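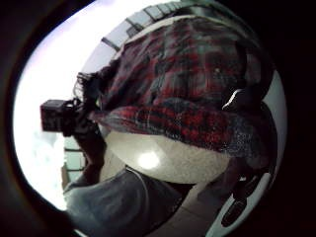 About Hitadis

Hitadis is a small software company in Clurnirville. We write the programs that let a robot arm understand what its cameras see and decide how to move its hand. We do not build arms ourselves. Our customers already have them, and they come to us when the arm is good but the software around it is slow or hard to change.

The company was started by Perla Salinas and Kwaku Agyeman, who met while working on motion planning at a packaging plant in Hendelside. Today we are 17 people. Perla leads the perception team, and Kwaku is responsible for planning and control.

What we make

Our main product is Sowah, a set of tools for recording, checking and replaying demonstrations from wide-angle wrist cameras. It corrects the lens distortion, estimates the path of the gripper and marks the parts where tracking was lost. The current library contains 2251 demonstrations, and 608 of them were recorded in rooms with strong window light or shiny surfaces – these are the ones that teach us most about our mistakes.

We also offer a planner which runs on an ordinary office computer, and a calibration service for mixed camera sets.

How we work

Each project has 3 engineers from the first call until the delivery. Ekua Kyei answers the technical questions before a contract, and Ignacio Alarcón takes care of training at the customer's site.

Visitors are welcome on Tuesday afternoons – please write to us some days before.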